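Geagea Workroom Supply
Print this page | E-mail this page

Nistov Washable Table Cover, White

We sell table covers, and we think most of what gets written about table covers is nonsense. The maker's sheet for the Nistov calls it "a surface for life." It's a coated cotton cover that keeps glue and tea off your table. We have stocked it since June, we've had it on our own packing table the whole time, and we have opinions.

The Nistov comes cut to length from a roll 160 cm wide. The coating is on one side only. The maker rates it for 200 washes, and we can't confirm that, as we haven't washed ours anything like that many times. Ask us again in a few years. What we can say is that the hem on the factory-finished version is straight and double stitched, and that the raw-cut version frays if you put it in a machine. The maker says it doesn't. Ours did. 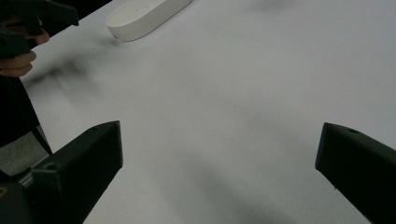

Weight is where sellers of these things like to play games. A cover listed as "heavy duty" can be thinner than a shower curtain, and plenty of shops leave the number off. The Nistov is 500 grams per square meter with the coating included. That last part matters. The Stevico cover, which we also carry, is sold by the weight of the cloth before coating, so the two figures can't be put side by side. We have asked Stevico for a finished weight twice and have not been given one.

In the hand the Nistov is the stiffer of the two. It hangs badly for the first week or so, with the fold lines from the carton standing up like tent ridges. Leave it flat overnight and most of them drop. Ironing on the coated side will ruin it. Ironing on the cloth side at low heat works, slowly, and we wouldn't bother.

Stain resistance: coffee, tea, white glue and pencil all come off with a damp rag. Ballpoint comes off if you catch it the same day. Red wine left a pink ring that we can still find. Permanent marker is permanent, whatever the leaflet says about rubbing alcohol, and the alcohol took the shine off the spot as well.
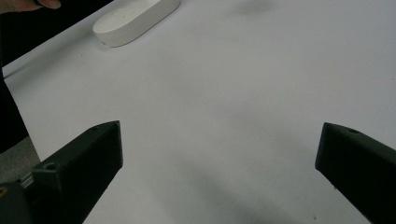

Will it protect the table from a hot pan?
Only for as long as it takes you to find a trivet. The coating is rated for warm dishes, and a pan straight off the stove will mark the cover and possibly the wood below it. If you need heat protection, buy the Prulbridge felt underlay and still use a trivet.

About that underlay. Prulbridge makes a decent felt and we sell a fair amount of it, but you don't need it for a craft table or a desk. It makes the surface soft to write on and it lets a craft knife wander. For dining it does cut down on the clatter of plates. We don't bundle the two together, though we've been told we should.

You will see the claim that a cover like this "blocks bacteria." We asked for the test report. It was for a different coating in a different color, so we took the line off our page.
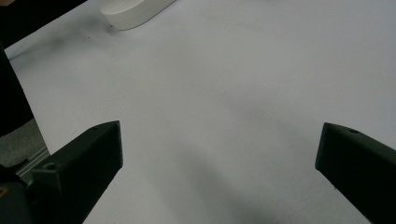 Choosing a color is harder than it should be, and the catalog photos don't help. The Nistov comes in white, oat and slate. Slate shows flour, thread and every crumb. Oat hides nearly everything and looks tired doing it. White is our best seller, and we'd still ask you to think about it, because any big matte white top will show faint gray smudges across it even in flat, even light. Some people mind that a lot. If you do, get the oat. Dark things are easy to find on white, at least, and anyone who has hunted for a black screw on a slate cover will know what that's worth.

Sizes and ordering

Sold by the half meter, minimum one meter. Factory hem adds 35 cents per centimeter of cut edge, which we think is too much, and you can hem it yourself with a heavy needle if your machine is up to it. Cut lengths can't be returned unless the fault is ours. Orders placed by noon on Monday go out with that afternoon's truck.

Free swatches in all three colors. Get one before you buy. Spill something on it.

This site uses cookies to remember your cart. By continuing to browse you accept our cookie policy.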